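Community Baking Skills Programme: Progress Report to the Cendus Fund

Reporting period: to the end of May
Prepared by: Ermelinda Serrano, Programme Manager, Tumham Food Learning Centre

14 shares | 2 comments

1. Purpose of this report

This report sets out progress on the bread and pastry course supported by the Cendus Fund. It covers teaching, recipe development, equipment and spending, and asks for one change to the agreed plan.

2. Teaching

The evening course has now run twice in full. Each course had 12 places and both were filled. Learners attended from Tumham and from the Clatitz estate, where the bus service allows them to arrive for a 6.30 pm start.

The first half of the course deals with yeasted doughs: a plain tin loaf, soft rolls and an enriched plait. The second half moves on to shortcrust and rough puff. Lâm Ngô, who leads the teaching, has moved shortcrust one session earlier. Learners on the first course found the change from kneading to light handling difficult, and several overworked their pastry. An extra session on rubbing in and resting has been added, and the tart cases baked on the second course shrank noticeably less.

Attendance was steady except in the week of the rough puff session, when the kitchen was too warm for laminated work. That session was repeated at a cooler time of day.

3. Recipe development

The recipe booklet now contains 14 tested recipes. Each has been baked by a tutor and then by a learner working from the written method alone. Lụa Ung has edited the text so that quantities are given in grams throughout, with tin sizes stated at the head of the page.

Two recipes remain unfinished. The rye loaf is still dense at the base and will be tried again with a longer second prove. The custard tart sets well in the fan oven but not in the older conventional oven, and separate timings are being prepared.

4. Equipment and premises

The replacement deck oven has been fitted and has passed its safety check. The flour store has been re-shelved, and wholemeal flour is now bought in smaller sacks to keep it fresh.
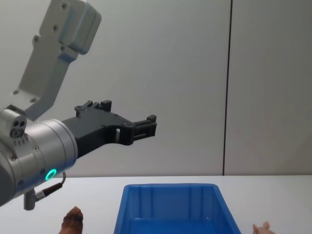

Robot arm, with a green light showing at the wrist joint.

5. Spending

Spending is within the agreed budget. Butter has cost more than planned, and this has been met from savings on printing. Cường Đinh has reconciled the ingredients account, and the receipts are available on request.

6. Change requested

We ask the Fund to agree that the remaining printing money be used for digital scales. Learners at present share scales between benches, which slows the start of each session. Lộc Võ has obtained two written quotations and these are attached.

7. Next period

The third course will open for booking once the change has been decided. The rye loaf and custard tart will be retested beforehand, and the booklet will then go to Lưu for layout.

Related items
Tumham autumn bread course: how to apply
Resting and chilling shortcrust: tutor notes
Cendus Fund: guidance for grant holders
Clatitz estate bake sale: results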